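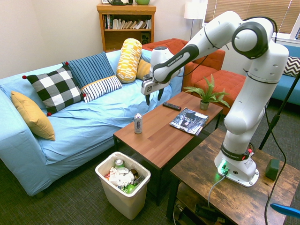 Tema 4. La demanda laboral: del despacho a la ventanilla

Apuntes de clase, Taller de Práctica Procesal
Profesora: Yesenia Cisneros

Antes de empezar, dos cosas de organización. Estos apuntes recogen lo que conté en clase y bastante de lo que me dejé fuera porque se nos fue la hora con las preguntas (¡que estuvieron muy bien, no me quejo!). Y no sustituyen al código procesal que tengáis que aplicar. Yo aquí os hablo de la lógica de las cosas, que se parece mucho de un sitio a otro; los plazos, las cuantías y los nombres exactos de los trámites los buscáis vosotros en la norma vigente, con el texto delante. Quien me cite un plazo de memoria en el examen oral ya sabe la cara que pongo.

4.1. La primera entrevista con el cliente

Yo he trabajado siempre del lado de los trabajadores, así que mis manías vienen de ahí. La primera entrevista suele ser un desastre, y no pasa nada. La persona llega enfadada o asustada, empieza a contar por el final, se acuerda a media frase de una discusión de hace tres años y te enseña mensajes en el teléfono a una velocidad imposible. Dejadla hablar un buen rato sin interrumpir. Después, con el papel delante, volvéis al principio y reconstruís la historia por fechas.

Lo que yo pregunto siempre, aunque parezca que ya me lo han dicho:

- Cuándo empezó a trabajar y cuándo firmó (a menudo son dos fechas distintas, y la diferencia puede valer mucho dinero).
- Quién le daba las órdenes de verdad, con nombre.
- Cuánto cobraba y cómo: transferencia, efectivo, una parte de cada.
- Qué horario hacía, y qué horario decía el contrato.
- Qué le dijeron el último día, con las palabras más literales que recuerde.
- Si firmó algo al irse y si se quedó copia.
- Qué quiere. Volver, cobrar, que le pidan perdón, irse con una carta decente.

La última es la que más se os olvida en los simulacros. En el caso Garley, el grupo de la segunda fila me preparó una demanda preciosa pidiendo la readmisión de un señor que había dicho, en el segundo folio de la entrevista, que no volvía a ese almacén ni a recoger la chaqueta. Leed la entrevista.

4.2. El caso Garley, para seguir los apuntes

Lo repito por si alguien faltó. Nuestro cliente es mozo de almacén en Garley, empresa de distribución. Trabajaba allí desde marzo. Le entregan una carta de despido disciplinario por «disminución continuada del rendimiento y faltas de puntualidad». Así, sin más. No dice qué días llegó tarde, no dice con qué se compara el rendimiento. Él sostiene que le deben horas extraordinarias y un plus de 560 euros que aparecía en las primeras nóminas y luego desapareció. La nave, además, la gestionaba otra sociedad, Burier, y los turnos los mandaba por mensaje un encargado que era empleado de Burier.

Con eso ya tenéis tres problemas jurídicos distintos, y conviene separarlos antes de escribir una sola línea:

a) Si la carta cumple los requisitos de forma y contenido.
b) Si hay cantidades pendientes, cuáles y de qué meses.
c) A quién demandamos.

4.3. ¿A quién demando?

Pregunta aparentemente tonta y fuente de disgustos. Si demandáis solo a Garley y luego resulta que quien ejercía como empresario era Burier, os podéis encontrar con una excepción por falta de legitimación o por litisconsorcio, y con el plazo corriendo. Si demandáis a todo el que pasaba por allí, el juez os va a preguntar por qué, y más vale que tengáis respuesta.

Mi criterio es demandar a quien figure en el contrato y en las nóminas, y además a quien aparezca dando órdenes, siempre que pueda explicar en un párrafo claro por qué lo traigo al pleito. Si no me sale el párrafo, no lo traigo. En el caso, el párrafo sale solo: los mensajes con los turnos. Pedidle al cliente que no borre nada, que no cambie de teléfono sin avisar y que no se ponga a escribir al encargado para «aclarar las cosas». Esto último decidlo dos veces.

4.4. La conciliación previa

Muchos alumnos la tratan como un sello que hay que conseguir para que te admitan la demanda. Pues muy mal, porque ahí se arreglan un montón de asuntos, y los que no se arreglan salen de allí un poco más definidos. Comprobad en vuestra norma si es obligatoria para la acción que ejercitáis, qué efecto tiene sobre el plazo (¿lo suspende?, ¿lo interrumpe?, no es lo mismo) y cuándo vuelve a correr.

Preparad la conciliación con tres números apuntados en un papel que el contrario no vea: lo que pedís, lo que creéis que daría un juez en un día normal, y el mínimo que el cliente ha aceptado por escrito. Por escrito, sí. La gente cambia de opinión en el pasillo, está en su derecho, pero vosotros necesitáis saber desde dónde salís.

Cledwyn Sayce, que vino el curso pasado a darnos una sesión desde el lado de la empresa, contaba que él prepara lo mismo con un cuarto número: lo que le va a costar a su cliente el tiempo de los mandos que tendrán que ir a declarar. Me pareció una observación estupenda y desde entonces la uso para negociar. Un jefe de almacén sentado en un pasillo toda la mañana también cuesta dinero.

4.5. Redactar los hechos

Un hecho por párrafo, numerado. Frases cortas. Sin adjetivos, por favor. «El demandado, con absoluto desprecio de los derechos más elementales» no es un hecho, es un desahogo, y al juez le quita ganas de seguir leyendo.

Comparad estas dos versiones, sacadas de vuestras entregas (anónimas, tranquilidad):

Versión uno: «Mi mandante venía realizando de forma habitual y reiterada numerosísimas horas extraordinarias que la empresa, de manera abusiva, jamás le abonó».

Versión dos: «El actor prestó servicios en exceso de su jornada ordinaria durante 52 horas en el periodo reclamado, según el desglose diario que se acompaña como documento 5. La empresa no las ha abonado».

La segunda se puede probar. También se puede negar, claro, pero obliga al contrario a negarla día por día. El desglose es un trabajo pesadísimo, lo sé, y os toca hacerlo a vosotros con el cliente al lado y el calendario abierto. No le pidáis que os lo traiga hecho de casa: traerá un número redondo.

Otra cosa: los hechos que nos perjudican. Si el cliente llegó tarde dos veces, la empresa lo va a decir. Yo prefiero contarlo yo, en una línea, con el contexto que tenga, y seguir adelante. Hay colegas excelentes que opinan lo contrario y esperan a ver qué alega la otra parte. Lo discutimos en clase y no nos pusimos de acuerdo, cosa que me parece sanísima.

4.6. Los fundamentos de derecho

Breves. El juez de lo laboral conoce el derecho laboral. Norma procesal para competencia y procedimiento, norma sustantiva para el fondo, y una o dos resoluciones bien escogidas si de verdad vienen al caso. Comprobad cada cita abriendo la resolución y leyéndola entera, porque una frase suelta en un buscador puede ser justo el argumento que el tribunal está a punto de rechazar. Pasa más de lo que creéis. A mí me pasó, en sala, hace ya bastantes años, y todavía me pongo colorada.

4.7. El suplico

Lo que no se pide, en general, no se concede. Escribid el suplico al principio, antes que los hechos, y luego volved a él al terminar. Cada petición tiene que apoyarse en algún hecho y cada hecho importante tiene que servir a alguna petición. En Garley habría que mirar si las cantidades pueden ir acumuladas a la acción de despido o si exigen demanda aparte; depende del ordenamiento y a veces del tipo de cantidad, así que lo buscáis y lo traéis mirado.

Y cuantificad. «Las cantidades que correspondan» no es una petición. Poned la cifra, la operación con la que la obtenéis y los intereses si proceden.

4.8. La prueba

Haced una tabla sencilla, a mano si queréis: en la columna izquierda el hecho, en la derecha con qué lo pruebo. Donde la derecha se quede en blanco hay que buscar algo o replantearse el hecho. Si la prueba la tiene la empresa (registro de jornada, cuadrantes, correos internos), se pide su aportación con tiempo y diciendo exactamente qué documentos y de qué periodo.

Con los testigos, prudencia. Un compañero que sigue trabajando allí lo pasa mal. Hablad con él antes, explicadle cómo es una sala, y no le digáis jamás lo que tiene que contestar.

Para la próxima sesión

Entrega el 2025-08-25, en papel y en grupos de cuatro. Quiero:

1. La demanda completa del caso Garley, con unas 5 páginas de extensión. No voy a medir con regla, pero tampoco me traigáis una novela.
2. La tabla de hechos y prueba.
3. Media página explicando por qué habéis demandado, o no, a Burier.

Leed también el supuesto Cao, que está en reprografía con el dosier de Sondeo, la carpeta azul de prácticas. Va de una modificación de horario y nos sirve para el Tema 5. No hace falta que lo resolváis todavía, me basta con que lleguéis sabiendo quién es quién.

Las dudas, al final de la clase o en mi hora de tutoría.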